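Speaker notes, satellite campus access session, 28/05/2021

Speaker: Yae Honda. Slides advance on my cue. Zeeshan Mughal takes the budget questions.

## 1. Opening

- State the topic: course scheduling at the Batby teaching site, and what it does to completion.
- Skip the history of the site. It is in the handout, page two.
- Define "completion" once: a student finishes the certificate within four terms of first enrollment. Transfers out count as non-completion. Someone will object to this. Take it at the end.

## 2. The enrollment base

The site had 718 students last fall. Most take one or two courses at a time. Full-time students mainly use the Ellidau campus, so the two groups should not be compared on raw credit totals.

Point at the second column of the table, not the first. The first column still includes students who registered and never attended.

Median one-way trip to Batby is 14 minutes. The same students would travel much longer to Ellidau, and the bus requires a transfer. Say that the travel figures come from home addresses on file and ignore where people work. Emiko Noguchi has the survey version if anyone wants it.

## 3. The sequencing problem

Certificate students need 18 credits. Two of the required courses run only in spring, and both were placed in the same evening block. A student who works days can take one of them per year. That adds a full year to the program before any course is failed or dropped.

Pause here. Go back one slide if the block chart was not clear.

The clash began when the math section moved to evenings. Each department approved its own timetable. The combined timetable was not reviewed until registration had opened.
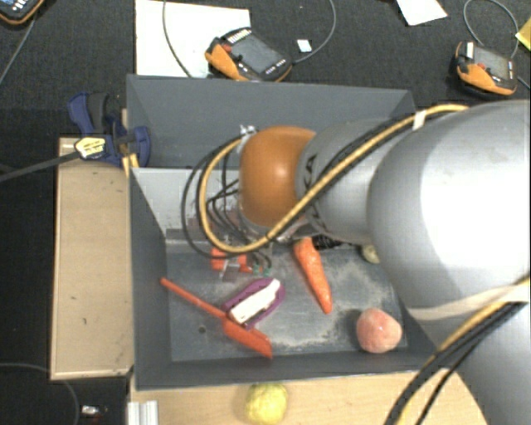

## 4. What we changed

- Required evening courses now have fixed blocks, published a year ahead.
- No two required courses in the same certificate share a block.
- Small sections run at Batby with a lower minimum enrollment. Give the rule, then move on. The exact minimum is still under review.
- Advising hours moved to the hour before evening classes. Lawal Dauda covers these.

## 5. Cost

Direct cost of the pilot was $2,000 per added section, paid from the site budget. This excludes room use and advising time. If asked about those, refer to Zeeshan.

## 6. Limits

One year of data. No control group. The fee waiver started in the same term and cannot be separated from the schedule change. Do not claim an effect on completion yet. Term-to-term return is the only measure ready to show.

Isamu Koyama reruns the return figures in July, after late grades post.

## 7. Questions

Repeat each question into the microphone. Leave the block chart on screen.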